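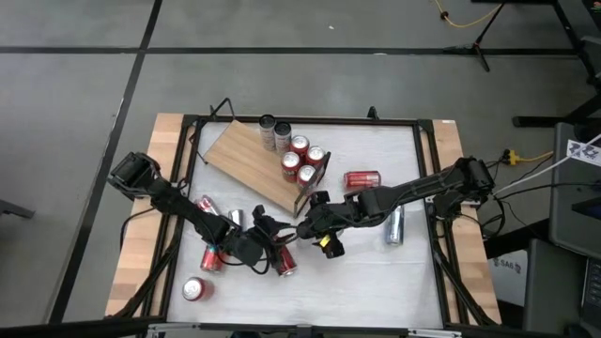
Tabla de madera apoyada en ángulo sobre la mesa de trabajo.

Llevaba tiempo queriendo escribir sobre el aceite para madera Vernadel, el de la lata pequeña, y al final entre unas cosas y otras se me ha ido medio verano (así soy yo, mis lectores de siempre ya lo saben). Lo compré en agosto por recomendación de mi cuñada, que lo usa en las encimeras del pueblo, y pagué 44 euros por el litro. Barato no es, para qué vamos a engañarnos, pero me ha durado muchísimo más de lo que pensaba.

Lo he dado en tablas de cortar, en una bandeja de nogal que era de mi abuela y en las baldas de la entrada. Se extiende de maravilla con un trapo de algodón viejo, sin grumos, y el olor es suave, un poco a naranja. Yo doy tres manos finitas y dejo pasar una noche entera entre una y otra. El tono sube algo, sobre todo en el roble, así que conviene probar antes en una esquina escondida. ¡La bandeja de mi abuela quedó tan bonita que me dio pena volver a usarla!

Lo que menos me gusta es el tapón, que se pega a la segunda semana y hay que pelearse con él. Y aguanta bien el agua y el café, pero con el vino tinto no hace milagros. Los cercos de los vasos fríos, que en mi casa son el pan de cada día en cuanto vienen los sobrinos y empiezan a sacar refrescos, se van casi siempre con un paño húmedo.
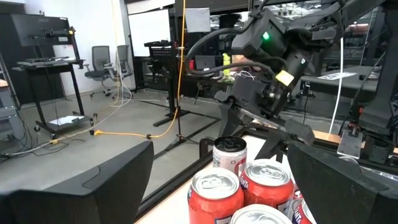

Radomír Čierny comenta que a él el Vernadel le dejó el pino demasiado amarillo y que acabó volviendo a la cera Sastine, que huele peor pero respeta más el color. Pues tiene su parte de razón: en maderas claras yo también me lo pensaría, o por lo menos daría una sola mano. Para nogal, roble y cerezo lo sigo recomendando con los ojos cerrados, y ya tengo la segunda lata en el armario.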